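November 2022, Tuesday

Glue humidity again. The Clemville batch of hide glue went in the cabinet at 85 percent, because that is apparently what the dial says when you bump it with an elbow. Nominal was supposed to be 50-something. Pulled 158 coupons, all of them soft as cheese. Labeled them anyway.

Stestik batch, same cabinet, upper shelf: fine. Either it's better glue or the upper shelf lives in another climate. Bokov's data sheet says to stir for "a sufficient time" — thanks, Bokov.

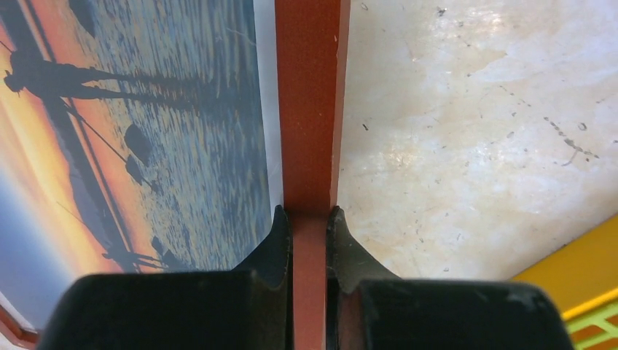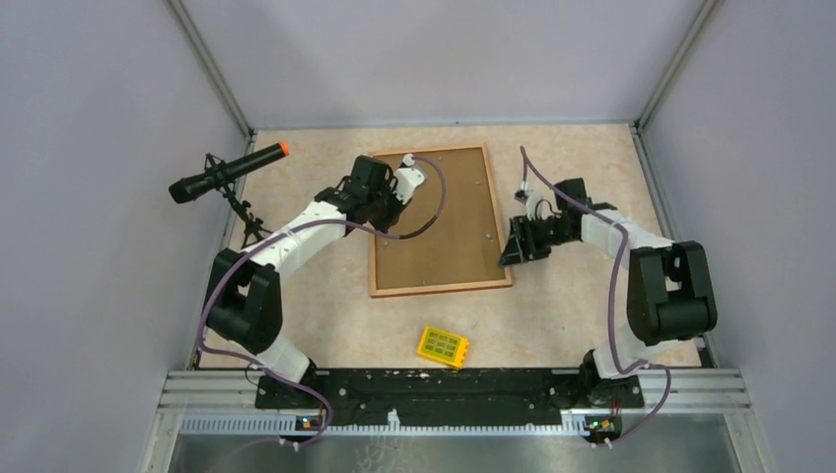
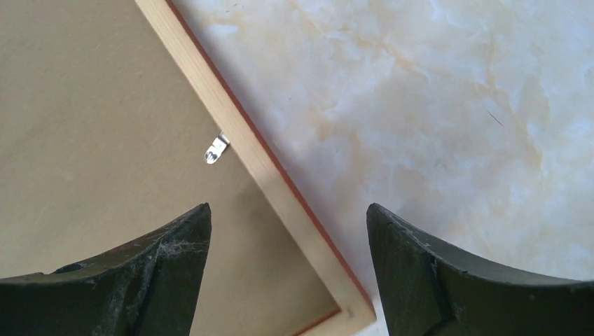

Frame, wood border, brown backing.

Weighed the Vainio pot before lunch, 500 g. After lunch, 478 g. Lid was on. Either it evaporates through steel or I can't read a scale on a full stomach. Will reweigh hungry.

To do: tape over the dial. New hygrometer, the old one has said the same thing since January. Find out who put the spare brushes in the glue fridge — and whether they can be thawed apart.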